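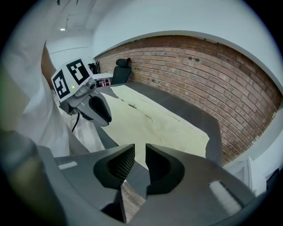

Home & Housekeeping > Laundry and Linen

Thread: Folding a big flat sheet on your own

marrowfat
Posts: 166
June 29, 2025

I have reached the age where I own proper bedding and I'd like to fold it properly. The fitted ones I gave up on years ago and they live in a ball. It's the big flat white ones that are beating me. I've got two arms of the standard length and a sheet that was clearly designed for a person with three.

Current method: hold two corners, fling, watch the far end drape itself over whatever is nearest, gather it all up, swear, ball. The floor in the back room is wooden and I can't say it's always been swept, so half the time the thing goes straight back in the wash.

The sheets are Zalten, 200 thread count, plain white, if that matters. Is there a method for one person or do I have to get married again?

pegbag_sue
Posts: 20

Door. Throw it over the top of an open door so it hangs half each side, line up the bottom corners, then walk them up to the top. You've now got a half-size sheet and the door has done the work of a husband without wanting feeding.

Wipe the top of the door first. I mean it. Have you ever looked up there?

tallboy_74

The door is fine for singles. With a king you end up with a yard of it on the carpet either side and you're no better off. Use the bed. It's flat, it's the right size and it's where the sheet was going anyway.

pegbag_sue

If the bed's free to fold on, why isn't the sheet on it?

tallboy_74

Because there's another sheet on it, Sue. Some of us have a spare.

marrowfat

I did look at the top of the door. I wish I hadn't. I've now cleaned all of them, which took up the time I'd set aside for folding.

Tried it afterwards and it sort of works, but mine slides off one side while I'm sorting out the other. Is it meant to be weighted somehow?

Quillon

Bulldog clips. Or put it over something with a rougher edge. I've got an old board left from a bookcase that I stand up against the wall, and I hang the sheet over that. Grips far better than gloss paint. It's lower than a door too, so you can reach the middle without a stool.

Check the edge for splinters before you put good cotton on it. I learned that with a duvet cover.

hettie_b

Can I be the one to ask why we're folding them at all? Wash in the morning, back on the bed by night. I have one sheet per bed and an airing cupboard full of things I like.

tallboy_74

And when somebody spills tea?

hettie_b

Then somebody sleeps on a towel and thinks about what they've done.

J_Dijkstra

I worked six years in a hotel laundry, so I will disagree with everybody equally.

First, fold it the long way before anything else. Most people on their own go short side to short side, and then they're holding something as long as the room. Selvedge to selvedge first, and it becomes a long thin thing which is much easier to boss about.

Second, hold the corners like mittens. Put a hand inside each of two corners, bring your hands together, and flip one corner over the other so they sit nested. Run your free hand down the edge until you find the next one. Your arms never need to be wider than your shoulders.

Third, stop doing it on the floor. A table, an ironing board, even the back of the sofa.

Joris Dijkstra

pegbag_sue

Isn't that how you fold a fitted one?

J_Dijkstra

Yes. It works on flat ones as well. The sheet doesn't know.

Quillon

Fair enough, but I've tried the mitten thing and I get a twist in it every time. By the end it looks like a plait. Sticking with my board.

J_Dijkstra

If it's twisting, you have picked up the diagonal corner by mistake. Go along the hem and don't jump across. Your board is also fine, I'd only worry about it falling on the cat.

Quillon

The cat has views on the board but has so far stayed out from under it.

marrowfat

Right. Did three of them this evening, long way first, mittens on, ironing board for the last bit. Two came out as actual rectangles. The third is more of a county boundary, but it's flat and it fits on the shelf.

One more thing. They're still full of soft creases even when folded decently. Do you lot iron sheets?

hettie_b

No.

tallboy_74

Pillowcases and the top foot of the sheet, where it turns over. The rest is between you and your feet.

pegbag_sue

All of it, both sides, with the radio on. I've done it since October when I got the Fatham steam iron and I won't be talked out of it.

hettie_b

Both sides?

pegbag_sue

Both sides.

J_Dijkstra

Fold them while there is a tiny bit of damp left and put something heavy on top overnight. I use the atlas.

marrowfat

Don't have an atlas. Will the fitted ones do? There's quite a lot of them in that ball.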